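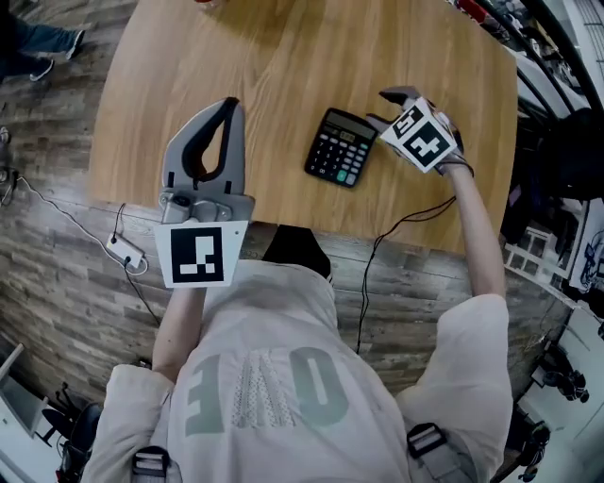 Posted by the Slow Applicant on a Thursday, filed under Work and Worry

I've been meaning to write about my interview at Orlandini for weeks now, and I keep putting the kettle on instead. It was for a junior job in the planning office, the sort of post where you help decide how many lorries go where, and I wanted it more than I'd wanted anything in ages.

The advert asked for a numeracy test first. I hadn't sat a test of any kind since school (and I didn't shine at them then), so I bought a second-hand practice book and did 10 questions every evening at the kitchen table, before anyone could ask me what was for tea. Percentages came back quite quickly. Ratios took longer – I still have to draw little boxes for them, and I've decided I don't mind.
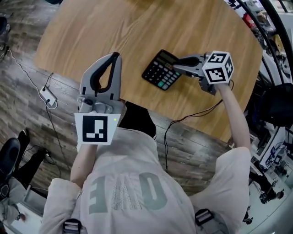

The test itself was kinder than the book. One question gave a yearly total of 3,626 parcels and wanted it split between two depots, and I was so pleased to see something I could do that I checked it three times and nearly ran out of minutes for the rest!

Then came the interview, with a panel of 5, which felt like a great many people for such a small room. They asked me about a time I'd disagreed with a manager. I told them about the stock muddle when I was at Grakmont, and I went on far too long, as you'll believe if you've read this blog before. But they nodded, and one of them laughed in the right place, and by the end I'd stopped holding on to the edge of my chair.

They rang a fortnight later to say I'd come second. I was sad for a whole weekend – proper sad, toast for every meal – and then I asked if they'd give me some feedback, and they did, very nicely. Shorter answers, they said, and more about what I did myself instead of what "we" did. I've written that on a card and propped it by the bread bin.

I've an application in at Ratura now, closing date the end of March, and I'm back on the practice book after supper.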